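Tundance: Deposit and Alteration Disputes in Furnished Rentals

Version 3, January release 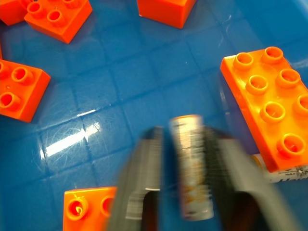
Tundance collects short, structured records of arguments between landlords and tenants over what happened to a furnished place during the lease: walls painted black, closets turned into vocal booths, deposits kept, deposits won back. It started with performers and other well-known renters, whose cases get written up in entertainment columns, and grew when we saw how similar everyone else's cases are. I love this stuff and I hope it shows! The records are built to be snapped together, and I think of them as big orange toddler blocks, chunky enough that you can grab one and stick it to another without reading a manual first. One row per dispute, one ID, and every side table joins on that ID.

What's in it

The main table has 1285 disputes. Of those, 1053 give a dollar amount claimed by at least one side, and 750 have a known outcome (judgment, settlement, or dropped). The tenant works in music, film or TV in 89 of them. That's a small slice, but it's the slice people write to me about, so it has its own flag.

Files

disputes.csv: the main table
alterations.csv: one row per change to the property, so a dispute can have several
outcomes.csv: only for disputes where we know how things ended
sources.csv: publication type, month, and whether we read a court filing or only a news item
codes.txt: what all the category values mean

Main fields

case_id: short text ID, stable across releases
lease_months: length of the original lease, blank if unknown
furnished: yes, partly, no, unknown
deposit: in US dollars, as stated by whoever stated it
claim_landlord, claim_tenant: same
permission: written, spoken, none, disputed
promise_to_restore: yes, no, disputed
entertainment: 1 or 0
notes: free text, often the best part

Please look at permission before anything else. So many of these cases come down to a conversation in a hallway that two people remember differently. "Disputed" is a real value there and should not be treated as missing.

How the records were made

Everything comes from public filings and published reports. Weronika Jasińska built the first version of the coding sheet during a long winter in Gollau, and most of her categories have survived. I added the alterations table after we hit a filing with a recording studio, a koi tank and a missing staircase in the same paragraph (our old single text field gave up). Two readers code each dispute separately, then talk through the differences. The agreed value goes in the table and the original pair is kept in the notes when the gap was interesting.

Names of private tenants and landlords are removed. Names of famous ones are removed too, and so are street addresses. Please don't try to put them back.

Loading it

The files are plain UTF-8 with commas and a header row. They open fine in a spreadsheet. If you use Mestari, our little loader script, run it from the folder that holds the CSVs and it will join the tables and check the codes for you. It complains loudly about stray spaces, and I've decided that's a feature.

Known problems

Claims are claims. A landlord saying the floors were ruined is recorded as a landlord saying so.

News reports love the start of a lawsuit and lose interest fast, so outcomes are thin for the entertainment group.

Amounts are not adjusted for inflation.

A few older rows from the Ziółkowski clippings have lease_months rounded to the nearest year. They're marked "rounded" in notes.

Changes since version 2

Split "paint" into "paint, interior" and "paint, exterior"
Added promise_to_restore
Merged duplicate disputes that had been reported under both a company name and a person's name
Fixed the deposits that had lost their last zero. Sorry, and thank you to everyone who spotted them!

Contributing

Send new disputes as a row in the same layout, with the source attached. Corrections are even more welcome than additions. Put the case_id in the subject line and say which field is wrong.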